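Section 4: First Setup and First Drying Run
Brolero Tray Dehydrator, Prernidham series

Complete this section before putting food in the dehydrator. Timer programs are covered in Section 5.

4.1 Placement

1. Set the base on a level, heat-resistant surface with the air inlet facing away from the wall.
2. Check that all four rubber feet touch the surface. A base that rocks will dry one side of each tray faster than the other.
3. Keep the power cord clear of the inlet grille.
4. Plug directly into a grounded wall outlet. The unit draws 268 watts at full heat.

CAUTION: Do not run the unit inside a cabinet or under a low shelf. Hot, damp air leaves through the lid vent and can damage painted surfaces.

4.2 Cleaning before use

1. Wash the trays, mesh liners and lid in warm, soapy water. Rinse and air dry.
2. Wipe the base with a damp cloth. Let it dry fully before connecting power.

CAUTION: Never put the base in water or in the dishwasher. The trays are dishwasher safe on the top rack only.

4.3 Burn-in

1. Stack the empty trays on the base and fit the lid.
2. Open the lid vent all the way.
3. Turn the dial to HIGH and press START.
4. Let the unit run empty until the burn-in light goes out.
5. Press STOP, unplug, and allow to cool.

NOTE: A faint smell is normal during burn-in. If you see smoke, or if the fan does not start, unplug the unit and call Chettiar Service.

4.4 Loading the first batch

Apples are suggested for a first run. They dry evenly and show up any problem with tray order.

1. Core the apples and cut them into slices of even thickness.
2. Dip the slices in lemon water and pat dry.
3. Lay the slices in a single layer with a gap between pieces. Overlapping slices will stick.
4. Stack the trays so that the locking tabs line up. A tray that is out of line leaks air — you will feel it with your hand at the seam.
5. Set the dial to FRUIT and the lid vent to half open.
6. Press START.

Drying takes about 12 hours. Swap the top and bottom trays halfway through. In a humid kitchen, open the vent fully and expect a longer run.

4.5 Checking and storing

1. Take a slice from the middle tray and let it cool to room temperature.
2. Tear it in half. No beads of moisture should show along the tear.
3. Return the batch to the unit if moisture shows, and check again each hour.
4. Pack cooled slices in airtight jars.

NOTE: If the inside of a jar fogs up after packing, the batch is underdried. Dry it again the same day. Throw out any batch that shows mold.
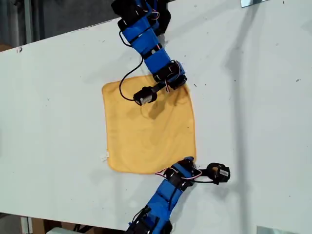 Written by the Brolero Kitchen Products Manuals Desk
Filed under: Setup, Dehydrators

Replacement trays and mesh liners carry the part name Ikuddale and fit all Prernidham bases. Continue to Section 5, Timer Programs.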